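Subject: Re: [oldwood] Finish on small turned and carved pieces - oil, shellac or leave it?

Hello all, and thank you to everyone who wrote to me about the cracked bowl. Before I answer the earlier message, one polished brown piece with darker streaks:

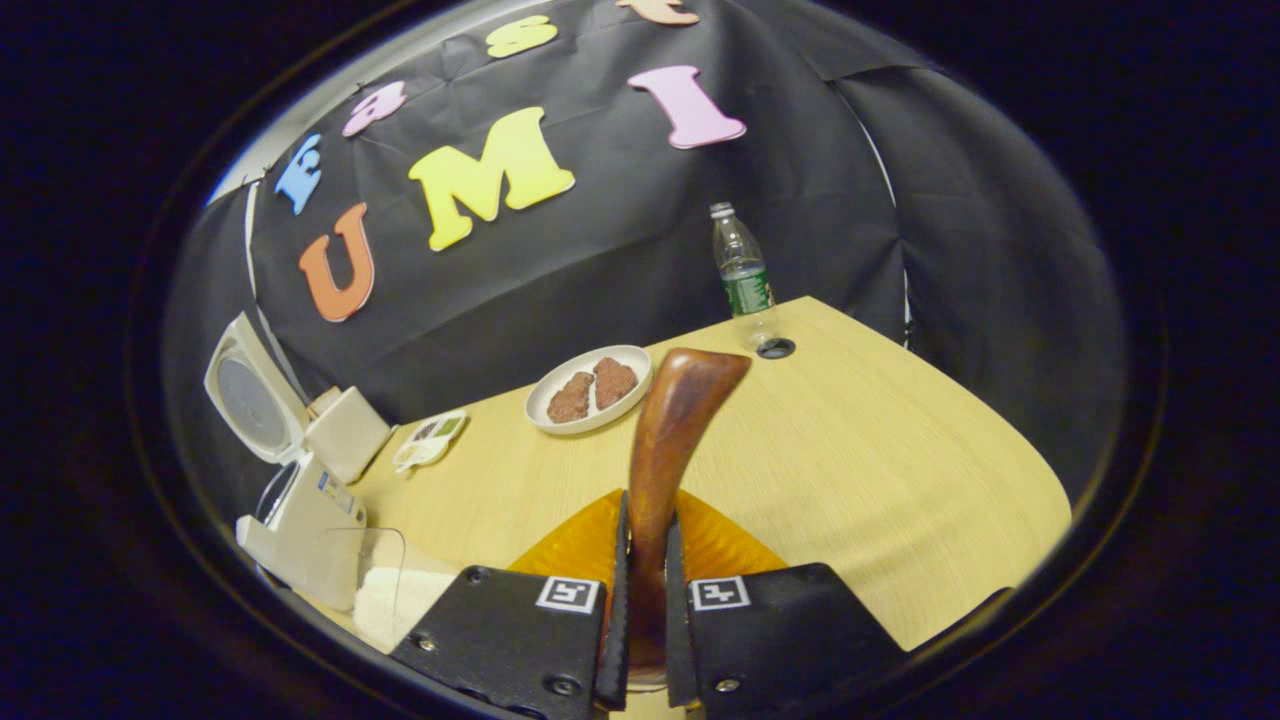

1. The question I am answering

> I have a box of small wooden things from a house sale, mostly
> handles, spoons and a few pieces I can't name. Some are very
> shiny and some are dull and gray. I would like to make the dull
> ones nice again, but I read on one site that you must never
> remove an old finish, and on another site that you should sand
> everything back to bare wood. Which is right? Also, is there a
> simple way to know what finish is already there? I do not want
> to buy ten products for a box that cost me almost nothing.

I think both sites are too strict. For a piece with real age and value, I would also say leave it alone. For a mixed box from a house sale, you have more freedom, but I would still begin with the weakest method and stop as soon as you are satisfied.

2. Finding out what is there

Choose a place which is normally hidden, such as the end of a handle. Put a little denatured alcohol on a cotton swab and hold it there for a short time. If the surface becomes sticky, it is probably shellac. If nothing happens, try lacquer thinner on another hidden spot. Lacquer will get soft, while most varnishes will only wrinkle a little or stay as they are. Please open a window, and do not do this near the stove. I did it once in my kitchen and the smell stayed until the next evening.

Oil and wax are easier. A drop of mineral spirits on a white cloth will take up wax, and you will see a yellow or brown mark. If the wood only gets darker and then goes back to its color, there is most likely very little finish left.

3. Cleaning first

Many dull pieces are only dirty. I use mineral spirits and a soft cloth, then I wait one day before I decide anything. In my last box there were 50 handles, and more than half of them needed no other work. I was a bit disappointed, to be truthful, as I had already bought the oil.

Do not put the pieces in water. The grain comes up and thin parts can bend. For spoons that you want to use for food, a quick wash is fine, but dry them at once and let them stand upright.

4. Oil or shellac

For something which is held in the hand every day, I prefer oil. I have used Dadlow hard oil for two winters now. It goes on thin, and you must wipe away all the extra after ten minutes or it becomes like glue. Three coats are enough for me. The Plellell oil that was recommended on this list in January is also good, but it made my lighter woods too yellow. On dark wood I could not see a difference.

For a high shine on a piece that only stands on a shelf, shellac is hard to beat. Mix a small amount, use it within some weeks and write the month on the jar. Old shellac does not dry well, and then you must take everything off and begin again.

A warning for all oils: the rags can start a fire by themselves if you leave them folded in a pile. I lay mine flat outside until they are stiff.

5. About sanding

If you must sand, begin with 320 and look often. I go up to 1,000 on most pieces. I know that some members go to 3,000 before the oil, and I tried it on two small handles, but my fingers could not feel what I had gained. Edges and carved lines disappear very quickly, so on these I use only a gray pad with light pressure.

Dark streaks are a different matter. If they follow the grain, they belong to the wood and sanding will not remove them. If they are black and close to a nail or a metal ring, it can be iron staining, and then oxalic acid may help. Wear gloves and rinse well. This is the one case where I do use water.

6. What to buy

For your box I would get mineral spirits, one small can of oil, a gray pad and a packet of cotton cloths. Leave the shellac for later.

If somebody has used Obi wax over oil on kitchen pieces, I would be glad to know how long it lasted. Mine looks cloudy after seven weeks and I am not sure if the wax or my impatience is to blame.

With kind regards from a cold workshop

--
oldwood mailing list
To leave the list, send an empty message with "unsubscribe" in the subject line.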